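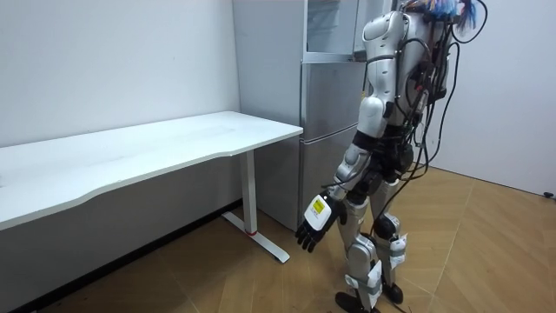

Pourquoi une voiture freine-t-elle ?

Une voiture familiale pèse plus d'une tonne. Quand elle roule, elle possède beaucoup d'énergie à cause de sa vitesse. On l'appelle l'énergie cinétique. Pour s'arrêter, la voiture doit se débarrasser de cette énergie, et c'est le travail des freins.

Le disque et les plaquettes

Regarde entre les rayons d'une roue de voiture à l'arrêt. Souvent, on aperçoit un disque de métal brillant. Il est fixé à la roue et tourne avec elle. De chaque côté du disque se trouve une plaquette, une petite pièce recouverte d'une matière dure et un peu rugueuse. Les deux plaquettes sont tenues par une sorte de pince, l'étrier.

Quand le conducteur appuie sur la pédale, l'étrier serre les plaquettes contre le disque. Le disque frotte, la roue ralentit, et la voiture aussi. Les freins d'un vélo font la même chose : des patins viennent serrer la jante, ou bien des plaquettes serrent un petit disque au centre de la roue.

Comment le pied peut-il être assez fort ?

Entre la pédale et les roues, il y a des tuyaux remplis d'un liquide. Un liquide ne se laisse presque pas écraser. Si on le pousse à un bout du tuyau, il pousse à l'autre bout. À l'arrivée, les pistons sont plus larges qu'au départ, ce qui augmente la force. Un autre appareil, le servofrein, aide aussi le conducteur. C'est pourquoi on n'a pas besoin d'être très musclé pour arrêter une voiture.

Où va l'énergie ?

Frotte tes mains l'une contre l'autre, très vite, pendant quelques secondes. Elles chauffent. Dans les freins, il se passe la même chose, mais en beaucoup plus fort. L'énergie de la vitesse devient de la chaleur, et cette chaleur part dans l'air. Certains disques sont percés de trous ou creux à l'intérieur pour refroidir plus vite. Il ne faut jamais toucher un disque de frein après un trajet – il peut brûler la peau.

Les voitures électriques ont une deuxième façon de ralentir. Leur moteur peut fonctionner à l'envers, comme une grosse dynamo. Il ralentit les roues et fabrique de l'électricité, qui retourne dans la batterie. Elles ont quand même des disques et des plaquettes pour les arrêts brusques.

La distance d'arrêt

Une voiture ne s'arrête jamais d'un coup. Le conducteur met d'abord environ une seconde à voir le danger et à appuyer sur la pédale. Pendant ce temps, la voiture continue d'avancer. Ensuite, les freins agissent, et il faut encore plusieurs mètres.

Si la vitesse double, la distance de freinage est multipliée par 4. Sur une route mouillée, les pneus accrochent moins bien et il faut encore plus de place. Avant de traverser, attends donc que la voiture soit vraiment arrêtée.

Les mots à retenir

Étrier : la pince qui serre les plaquettes.
Plaquette : la pièce qui frotte contre le disque.
Énergie cinétique : l'énergie d'un objet qui bouge.
Distance de freinage : le chemin parcouru entre le moment où les freins agissent et l'arrêt.

Texte : Cherry Mae Tolentino
Relecture : Jerome Samonte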